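Neagu Catering Services, Staff and Operations Meeting
Minutes, Tuesday, November 18, 2025
Chair: Chantelle Venter
Present: tray service, dish room, scheduling, training station staff

1. Minutes of the October meeting
Accepted with one correction. The late shift in the dish room ends at 9:30, not 9:00.

2. Tray setting line
Chantelle reported that the Trilico arms will go in at the Fleltavov site first. They will set bowls, saucers and spoons on trays for the breakfast service only. Lunch and dinner stay with the present crew. The line puts out 164 trays at breakfast and the arms are expected to take up to 35 of them in the opening weeks.

Tray service asked who answers for a badly set tray. Agreed that the person on the checking position signs for all trays, and that the checking position will be paid at the lead rate.

3. Jobs and hours
No one is being let go. Two breakfast positions will move to checking and to the training station. Staff said the letter sent in October was unclear on this and several people had read it as a cut in hours. Chantelle will send a new one. Dish room asked whether they are next. There is no plan for the dish room at present, and it will be brought to this meeting before anything is ordered.

4. Training station
Staff at the station record the tray moves by hand with the grippers, and the recordings go into Ava, the software that runs the arms. Complaints of sore wrists after long sessions. Sessions will be held to 35 minutes with a break between them, and time at the station counts as regular paid time. Recordings will not be used to rate anyone's speed. Staff want that in writing.

5. Actions
New letter on hours: Chantelle, by Friday.
Written statement on use of recordings: Chantelle, with the letter.
Rota for the 5 people trained on the station: scheduling.
Lead rate for checking position: payroll to confirm the start date.

Next meeting at the usual time in the break room. Meeting closed at 3:40.

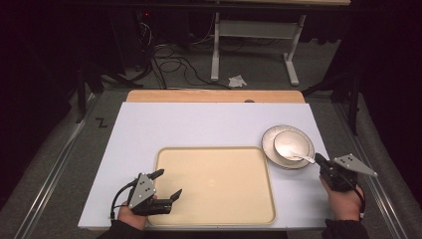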